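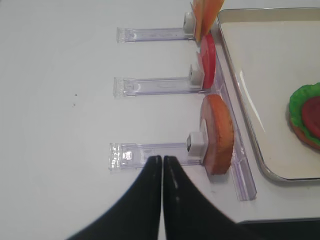 Wrist camera on the toy burger setup. Clear holders with the slices standing at their ends, tray on the right.

**To:** Tralska users list
**Subject:** Re: Wrist camera demos, how many do you throw away?

Hello everyone, and hello Armindo in particular,

On 12 April 2024, Armindo Vieira wrote:

> We have started recording by remote control for a pick and place job and I am a bit discouraged. My two operators are careful people, but the demonstrations look so different from each other that I can't tell which are good. One of them comes in from the left every time, the other from wherever the arm happens to be. Both get the piece into the tray.
>
> So, three things. How many demos do you keep out of what you record? Do you make everyone do it the same way? And do you let people look at the arm directly while driving, or only at the camera picture? The manual for the Trusby handset says nothing on this that I can find.
>
> Thanks for any help, I have been reading this list for a long time and it has been good to me.
>
> Armindo

What a nice message to find in the pile, and please don't be discouraged! I think everybody who has recorded demonstrations with more than one pair of hands has had exactly this week. I meant to answer you in three lines and I can already tell that I won't manage it, so get yourself a coffee.

Our job is the toy burger one. Each slice stands upright at the end of its own clear holder, in a little white clip, and the operator has to take it from there and bring it over to the metal tray, where the burger gets built. The picture at the top is from our wrist camera, with the fingers together at the bottom. You get the red slice edge-on from that angle, a tall thin curve, and you'll see how near it comes to the orange piece above it. That closeness has cost us more than anything else in the whole project, and I'll come back to it.

**How many we keep**

We recorded 703 demonstrations and kept 695. Before you feel bad about your own numbers, let me say that this sounds much better than it was. We had a practice period before that which we never counted at all, and it was pretty awful. I drove a good part of it myself and I was the worst of the lot (I hold the handset too tight, and it shows up as a tremble in the fingers). The eight we threw out were all cases where the recording itself was broken, with camera and joint data drifting apart. We didn't throw out anything for being ugly.

That last bit was a real argument here. I wanted to drop every demo where the operator touched the wrong slice, backed off and tried again. My colleague at Baptista, where we borrow our bench time, felt strongly that those should stay, and I've come around. The model we trained with them in was noticeably calmer when it brushed a neighboring piece. The one trained without them would push on, and down went the slice. I wouldn't swear that this carries over to your parts, but try it both ways before deleting anything. Disk space is cheap and an operator's afternoon isn't.

What we did do was tag them. One word per demo, typed by the operator right after finishing: "clean", "retry" or "bump". It takes a second and it has saved me hours.

**Same way or any way**

Here I'd be stricter than you might expect from the paragraph above. Messy is fine, but two different plans for the same situation gave us trouble. Your left-side person and your from-anywhere person may both be doing good work, and the model still ends up somewhere between the two of them, going for a spot where neither would have gone. We had this with the order of the slices. One operator liked to start with the one nearest the bottom of the camera view and another liked to start at the top, and the arm we got out of it would hover in the middle for ages like somebody who has forgotten why they walked into the kitchen.

So we agreed on a few things and wrote them on a card beside the handset:

- Start every demo with the fingers closed, low in the picture, clear of the holders.
- Same order of pieces for everybody.
- Open the fingers before you get level with the slice.
- Pull away from the clip along the holder first, and lift after.
- If you bump something, pause, back off the way you came, go again.

Everything that isn't on the card is up to the driver. Speed, how high they carry, how they settle the piece on the stack, I leave all of that alone. I did try a longer card once, and people drove so stiffly with it that I tore it up the same day.

The fourth line is there for the close pair I mentioned. If you lift the red one straight away you are very likely to catch the orange one with it. I know some of you will say, well, move the holders farther apart! We could, and we may for the next round, but by the time we understood the trouble we had far too many recordings with the present spacing and I couldn't face starting over.

**Looking at the arm or at the screen**

Screen only, for us, and this is the one I'd push hardest. When people could see the bench they'd use what they saw, quite naturally, and they'd make lovely confident moves around things that weren't in the camera picture at all. The model has no way of learning why. We turned the operator's chair so it faces the wall, and for the first 24 demos or so everyone hated it, me included. After that it got easier, and the driving changed in a way I really liked to see: people began tipping the wrist to get a better look at a clip before committing. That habit is now in the recordings, and the arm does a bit of it too.

Do watch out for glare if you go this way. Our tray has a smooth pale surface inside and a silver rim, and it throws soft highlights back at the camera. The clear plastic catches the light as well, especially at the frosted ends of the holders. Your operators will be fine with it after a while, but keep the lamps where they are for the whole run. I moved one in the middle, with the best intentions, and I'm not going to tell you how long it took me to find out what I'd done.

On the Trusby handset, the manual really doesn't cover this, you haven't missed it. Ours came with the motion scaling set too high for small parts. Turn it down until a full sweep of your hand moves the gripper less than you'd like, and give people 20 minutes of just driving about with nothing being recorded. We use the Fikum plug-in for the tagging; I can send you our settings file if you want it.

One question back to you, and to anyone else still reading: has anybody tried guiding the arm by hand for the last little bit, the placing on the stack, and remote control for the rest? My thought is that you'd feel the contact properly that way, where on the handset it's all guesswork by eye. The worry of course is that hands get into the wrist picture. We'd like to try it in August when the bench is free, and I'd be so glad to hear from someone who has already made the mistakes.

Let us know how your next batch goes, Armindo. And say hello to your two operators, they sound like good people to have.

Warm wishes,
the burger bench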